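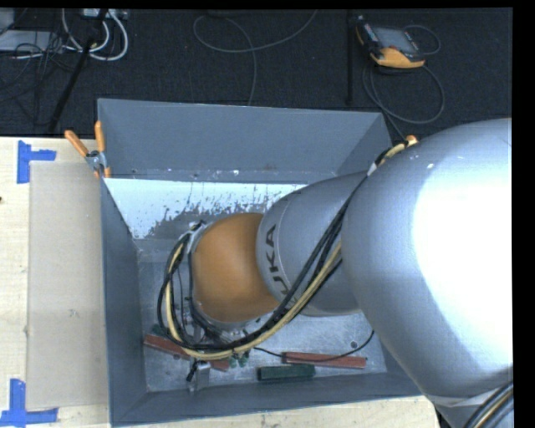
*A gray bin on the sorting table at the Gallasholm depot, with the robot arm lowered into it.*

Estis has completed the move of its parts sorting service into the new Gallasholm depot, the company announced in November. The depot replaces two smaller rooms at the Raju building, which closed to deliveries at the end of the previous month.

Parts returned from repair shops are emptied into open bins at the Gallasholm site, picked out one at a time and passed on for inspection. The company transferred 573 bins from the old rooms. A further 154 were withdrawn from use after an inspection found bent rims or damaged bases. Bins with chipped paint and no other fault have been kept in service.

"The bins are the part of the operation our customers see, and they have to stand up to daily use," said Lachlan Yule, head of depot services. "We looked at every one of them before it went on the truck."

Estis handled 1,477 returns during the final month at the Raju building. The company expects the same volume at Gallasholm through the winter and has made no change to its return labels or packing rules. Repair shops should continue to drain all parts before shipment and to place small fittings in a closed bag.

Deliveries are accepted at the rear entrance until 5 p.m. Drivers arriving after that hour will be asked to return the next working day. Accounts held under the former Jokow contract have been carried over with their existing numbers, and shops with such accounts need not register again.

Work on the depot's second sorting room will begin once the storage racks from the Raju building have been installed.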